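Home Issues Authors Submit Search

June
Irfan Govindasamy and Xiomara Doucet

4. Changes in the work at Holloway

4.1 Tasks before and after

The Holloway site packs disposable tableware for canteens and caterers. Before the Cukus cells were installed, the packing hall was staffed in pairs, with one person separating and stacking cups and the other sleeving and boxing them. The pairs swapped places when they felt like it, usually at the break. Nothing in the shift plan told them to.

The cells took over sleeving and boxing first. Stacking stayed with people for longer, and in the period we studied it was still partly done by hand. Nested cups stick to each other, and a stack that leans even slightly will jam the sleeve. Operators fixed this without thinking much about it, with a squeeze or a quarter turn. When we asked them to explain how they knew a stack was ready, most of them picked one up and showed us.

4.2 From packing to demonstrating

The second change was one that management at Noltside, the parent firm, had not planned as a change in jobs at all. To extend the cells to stacking, the firm needed recordings of people doing the task with hand-held grippers. Operators were asked to spend part of a shift at a demonstration table. In the plan this was listed as "support time" and carried no pay grade of its own.

Over the study period 1,238 demonstrations were kept, against a target of 2,000. The shortfall was put down to staffing. Our interviews suggest a further cause: operators did not know how long the duty would last or whether it counted toward their hourly packing rate, and team leads gave different answers. At Hustetstead, the smaller site, the rate was suspended for anyone at the table, and we heard few complaints there.

Those who did the work described it as slower and more tiring than packing. The fingers no longer touch the cup, so the small corrections described in 4.1 have to be made through the jaws of the tool. Several operators said they had to learn their own job again. One with long experience on the line told us, "I'm good at this with my hands. With those things I'm a beginner, and it's the beginner that gets recorded."

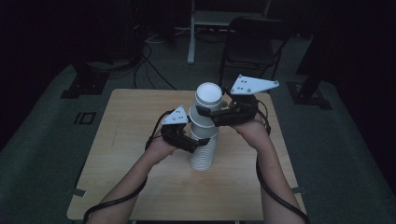 Figure 2. Stacking task with two hand-held grippers, one applied from each side of a stack of nested cups.

Team leads saw the matter differently. They valued the demonstration table as a seated or light-duty option and tended to send people who were coming back from leave. The engineers wanted the fastest packers. This disagreement was never settled in writing, and the choice of who went to the table was made shift by shift, often within a few minutes of the start.

4.3 Skill and credit

Of the 166 survey replies from the two sites, most agreed that the cells had made the job lighter. Opinion split on whether it had become better. The comments returned again and again to credit - whose way of stacking the cells would end up using, and whether that person would be named anywhere. At the time of writing, recordings were stored by shift and table only. The operators' representatives have asked for names to be added on a voluntary basis, and the request is still open.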